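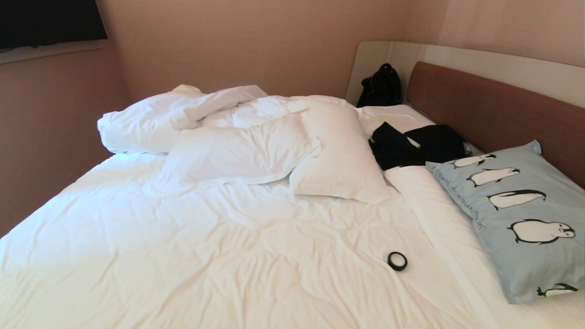
Attachment 1: the bed in the back bedroom, white duvet and three pillows

Ticket subject: Heating in back bedroom comes on in the night, app says it's off
Product: Cidelard room thermostat with Jodetti radiator valve
Opened by: Fiorella Greco
Opened on: 22/04/2025
Status: Solved by customer

First message

Hello! I'm hoping someone can help before I rip this thing off the wall. I've got your Cidelard thermostat in the hall and Jodetti valves on the radiators upstairs, all put in last October by a fitter from Burkex, and they behaved beautifully all winter. For the past fortnight, though, the radiator in the back bedroom has been coming on at 2 in the morning. Every night. I wake up boiling, kick the covers off, go and put my hand on the radiator and it's far too hot to leave it there.

The app says the room is off. It says it in the nice grey letters, "Back bedroom: off until 06:30", while the radiator is ticking away next to my head. The other bedrooms stay cold, so it's only this one.

Things I've tried already (so you don't have to ask me):

Turned the thermostat off and on. No change.
New batteries in the valve, proper ones, not the ones from the drawer. No change.
Deleted the bedroom schedule and made it again. It ran fine for one night and I was very pleased with myself, then it came on again the night after.
Moved the valve to the front bedroom and put the front one in the back. This is the interesting bit — the problem stayed in the back bedroom. So I don't think it's the valve.

My boiler is a Rebelo, the tall one, and it has its own timer, but that's been switched to "always" from the start because the Burkex chap said to leave it alone.

Fiorella

Added the next morning

Right, I stayed up. I sat on the landing with a blanket and a cup of tea and watched the app, and at two on the dot the little flame came up against "Room 8". I haven't got a Room 8! I've got a hall, a lounge, a kitchen, a bathroom and the bedrooms, and they've all got names. I only noticed Room 8 because it flashed up at the very bottom of the list and then went away again when the heating stopped.

The error log (settings, then the three dots, then "history") has this line over and over:

Code 53, valve answered to two rooms

I looked up code 53 in the booklet and it says "contact your installer". I rang Burkex and the message says they're closed for stocktaking, so here I am again.

Reply from support

Hi Fiorella, thanks for such a thorough report. Code 53 means a valve position has been paired twice, usually during a first set-up. The second pairing stays hidden in the app unless it's calling for heat. Could you check whether "follow room position" is switched on under Advanced? If it is, the settings belong to the place in the house and the valve picks them up when it's moved, which would fit with what you saw when you swapped them. Please don't do a full reset just yet, as you'd lose every schedule.

My answer

Yes, it's on! No idea what it does the rest of the time but it's on. So the old Room 8 was sitting there with its own schedule, and whichever valve I put in the back bedroom got lumbered with it. That does explain why swapping them did nothing. What I still don't see is why it waited until April, unless the clocks going forward woke it up. I did accept an update a couple of weeks ago as well, mostly to make the red dot go away.

How I fixed it, for anyone else with the same trouble

You can't delete a hidden room while it's hidden. I had to make it show itself first, so:

Turn the hall thermostat right up so everything calls for heat.
Open the app and scroll to the very bottom. Room 8 (yours might have another number) should be there with a flame.
Press and hold on it until the menu comes up, then choose "forget this room". Do NOT choose "merge", I did that the first time and it renamed my bathroom.
Turn the thermostat back down.
Go to Advanced, switch "follow room position" off, wait for the light on the valve to stop blinking, then switch it on again if you want it.

The whole job took me ten minutes, plus a good bit longer getting the bathroom back.

Last update

Four nights now and the radiator's stayed cold until half past six every time, and there are no more 53s in the history. Happy for you to close this. Could somebody please put the hidden room business in the booklet though — "contact your installer" isn't much use at two in the morning.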